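Kirklow Home Forum > Kitchens > Walls and finishes

Patterned wall covering behind a worktop – regret it or not?

amber_goossens
Posted 2024-10-28

We are redoing a narrow kitchen and I can't face another plain white wall. I have found a printed vinyl covering from Bavum, large pattern, wipeable, 240 for the two walls we need. My partner thinks we will be sick of it by spring. The fitter thinks we should tile. Has anyone lived with a big print behind a worktop for more than a year? Mainly want to know about cleaning, seams, and whether it makes the room feel smaller.

kuldeep_r

Had one for two years in a galley kitchen. The seams were fine except next to the kettle, where one edge lifted. I stuck it back down with seam adhesive and it has stayed put. Cleaning is a damp cloth and washing-up liquid. Don't use anything gritty, it takes the shine off and you can see the patch when the light is low.

Didn't make the room feel smaller. Dark cupboards did that.

Saxena_D

I would tile. Vinyl is all right away from the hob but I wouldn't want it near a gas ring at any price. Check what the maker says about distance from heat before you order, and if there is no figure given, assume the answer is no. We were quoted 445 for tiling a similar run, labour included, and it will outlast any print.

amber_goossens

Hob is on the opposite wall, under the extractor, and that side is staying as steel. So heat isn't the problem. It's more whether a busy wall looks a mess once there are rails and hooks and jars in front of it.

VKatiyar

It depends on the scale of the pattern. Small florals and little geometric repeats look fussy with things hanging in front. Big shapes cope much better. I went for waves and I'm still happy with it. Silver rails along the top, grey rack on the left, and I kept everything else on that side dark grey so it wasn't fighting with the colours.

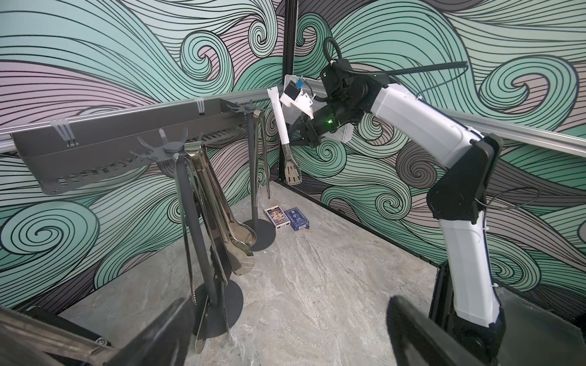 Waves and curls in mint, mauve-pink and grey, with the rack clipped to the left rail.

The thing I would do again is take a colour out of the print for the accessories. I had a red rack in there to start with and hated it.

jitendra.k

Not for me, sorry. I'd find that hard to look at first thing in the morning. But I agree on the grey, it does calm it down.

How did you deal with the corner? Mine never lined up. Old house, nothing is square, and by the bottom the pattern was out by the width of a finger.

VKatiyar

I didn't try very hard to match it. With curls that size you don't notice unless you go looking. If you have stripes or a trellis you will see every bit of it.

kuldeep_r

Start the first drop from a plumb line and not from the corner. Most walls lean. Wrap a little round and overlap the next piece, then cut through both with a new blade.

Saxena_D

Overlapping vinyl on vinyl needs the right paste or it won't hold. Ordinary wallpaper paste is no good for it. I used the Prumov one on a bathroom wall and had no trouble, but it goes off quickly, so do one drop at a time.

I still say tile. You can always have a patterned tile.

jitendra.k

Patterned tile means grout lines through the pattern, and then you are scrubbing grout. I've had both. I'd take a plain painted wall with a decent kitchen paint over either of them, and put a picture up if you want colour. Costs next to nothing and you can change it in an afternoon.

amber_goossens

Thanks all. Paint is what we have now and it marks if you look at it, though it may just be cheap paint. I've asked Bavum for samples in the wave and in a plain mint. Will tape them up for a fortnight and see who gives in first. Does anyone know if the print fades? That wall gets sun until lunchtime.

VKatiyar

Mine faces north so I can't help there. Ask for the lightfastness rating. Bisht print theirs on the back of the sample, not sure about the others.

kuldeep_r

Slight fading on the piece beside my window, only obvious when I moved the bread bin. Order a spare length from the same batch and keep it in a cupboard.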